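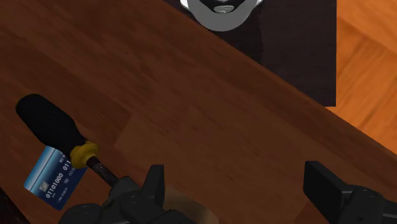 Moltwood have finished their fourth record! Wekesa Ndung'u told me so on the phone Wednesday, and I've been grinning ever since. It's called Brinotow, it's coming out on the Adach label in January, and if you've followed the band since the early cassettes you'll know what a long wait it has been. I've had the rough mixes for a couple of evenings now, playing them on the kitchen speaker with a cup of coffee going cold, and the whole thing sounds like a dark reddish-brown wooden table looks – streaky, a bit somber, with lighter bands running through it when you lean in. I mean that as high praise (I like a dark record).

For anyone new here, Moltwood play a kind of slow, woody jazz-rock with two basses, electric piano, a lot of brushes and Wekesa's guitar going through a tape echo that he refuses to replace. The last album was mostly long pieces. This one has shorter tunes, eight of them, and only the closer, "Yeo", goes over ten minutes. I played that one first, of course. It starts with nearly nothing, just the upright bass and a bit of amp hum, then the piano comes in so late that I checked whether my file was broken. By the halfway point both basses are chasing each other and the drummer has put down the brushes and picked up proper sticks. Great stuff.

They cut the basic tracks live, all in one room, and most of what you hear is a second or third take. Wekesa says they had 22 reels of tape when they were done and used bits from far fewer than that. He did the sorting himself and numbered everything in a notebook by the tape counter, which is how two of the tunes ended up with the titles "2412" and "2466". Those were the counter readings where the good takes began. I asked if he was ever going to give them real names and he said he'd tried, and the rest of the band kept calling them by the numbers anyway.
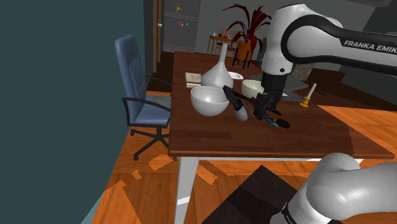
*White arm, black gripper, and FRANKA EMIKA in capitals along the side.*

"2412" is my favorite so far. It has a lopsided riff that I can't count (I've tried it on the bus, tapping on my knee, and I lose it every time) and a piano solo that goes off somewhere near early fusion before it wanders home. "2466" is the pretty one. There's a flute on it, very quiet, and I'd have sworn it was a synth until Wekesa put me right.

If I have one grumble, it's the vocal track. There's always one vocal track on a Moltwood album and I always end up skipping it by the third listen. The singing is fine, the words are about a ferry, and it stops the second side dead just when things are warming up. Plenty of you will disagree, and I know from the letters after the last record that some of you will disagree at length!

The first pressing is 1331 copies on black vinyl, with a download code tucked in the sleeve. 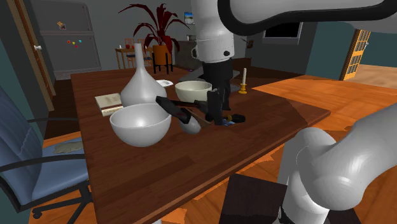
Adach are taking orders by mail and through the shops that usually carry their stuff, and there's no colored edition planned, so you can stop asking me about that. The sleeve notes are by Wekesa and run to four pages, with the full lineup for each tune and a list of which bass is in which speaker. I love that kind of thing and I wish more bands bothered.

There'll be a few shows too, small rooms mostly, with both bass players along. No dates yet. Wekesa wants to play "Yeo" at full length every night, and the drummer is holding out for a shorter version. I'll post the list as soon as he sends it over.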